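Teaching a Gripper to Pick Up Clothes: a Talk with the Magbanua Robotics Club

September 2023

The students of the Magbanua robotics club meet in a room behind the bicycle shop, but much of their work this year is done at home. They are building a system named Fluvum, which should learn to pick up clothing and put it in order. For this they need many short recordings of a person doing the same task with a gripper held in the hand. I spoke with the club's captain, a student in her last year of school, and with the teacher who leads the group.

I asked first why they selected clothes. Last year the club worked with wooden blocks, and the robot did well at the Trinmont student meeting.

"Blocks are polite," the captain told me. "A block has the same shape before you touch it and after you touch it. A shirt has a new shape every time. We wanted a problem that we could not finish in one month."

The teacher was less sure at the beginning. He had hoped for a project with a clear score, for example how many parts are sorted in one minute. "With cloth, the students argued for two meetings only about what is a good fold," he said. "Now I think this was a useful argument. They had to write down what they mean."

The club has five hand-held grippers. The students printed most of the parts on the printer at school, and the soft finger pads were changed four times. The first pads were too smooth and thin cotton slipped out of them. The next ones held well, but they pulled on knitted things.

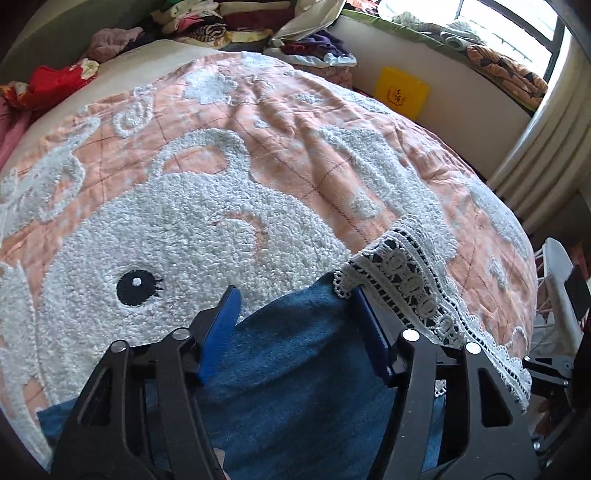
Reading time: 4 minutes

Denim with a lace trim is the kind of material on which the students disagree most. The denim is thick and gives the pads something to hold. The lace has openings, and the captain does not like to see a finger close to it.

"My rule is that you take the strong fabric and leave the decoration alone," she said. "But you must also look at what is under it. If the surface is soft, like a cushion, it goes down when you push, and then you need to come lower than you think. On a table you learn nothing about this."

For this reason the club asks its members to record in ordinary rooms, with the usual piles and the usual daylight. The teacher explained that in the first weeks everybody cleaned before recording. The recordings looked nice, but they all looked alike.

The goal is 2000 recordings before the next Trinmont meeting, which is in April. When we talked, the students had 1000 that passed their own check. A recording is refused if the hand moves too fast, or if the person stops in the middle to think. The second mistake is more common.

"You feel that you know how to pick up a skirt," the captain said. "Then you hold the gripper and you have only two fingers, and you must decide where to put them. The younger members are better at this than me. They decide and they go."

I wanted to know what happens with the recordings after the check. They are copied to a computer which the club received from Madwood, a local furniture maker. It is not a fast machine. One training run takes the whole night, and the students come before the first lesson to see the result. In the last test the arm lifted a towel from a chair and dropped it on the floor - the teacher counted this as progress, the captain did not.

Both of them agree about the next step. The club will add recordings with two layers of fabric, where only the upper one should be lifted. The captain will leave school before this part is ready, and she has already started to write instructions for the next group. I asked if I could read them.

"Not yet," she said. "The page about sleeves is still wrong."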